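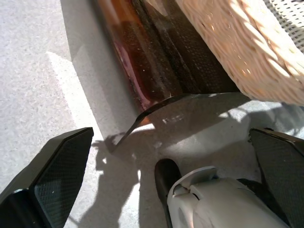
Amber glass should be stored out of direct sun, even when empty. The usual objection is that brown glass exists to keep light off the contents, and so the bottle can stand anywhere. This confuses two jobs. The glass filters light during use. It does nothing for a paper label or a rubber seal, and both fail first on a bright sill.

I keep empties for refilling and have tried three arrangements: upright on a shelf, upright in a crate, and on their sides in a wicker basket. The basket is the best of the three. It lets air through, so a rinsed bottle dries inside as well as out, and it does not chip the neck when a bottle is put back carelessly. Its weakness is dust, which settles in the weave and needs a stiff brush every September.

Cor Peeters, who runs the refill counter at Merkgate, prefers crates because they stack. For a shop handling 211 bottles that is a fair argument. For a household with six it is not. A crate takes up the same floor whether full or nearly empty, and a basket can go on top of a cupboard.

Stone and concrete surfaces are acceptable for sorting, provided the bottle is laid down and not dropped the last 2 cm.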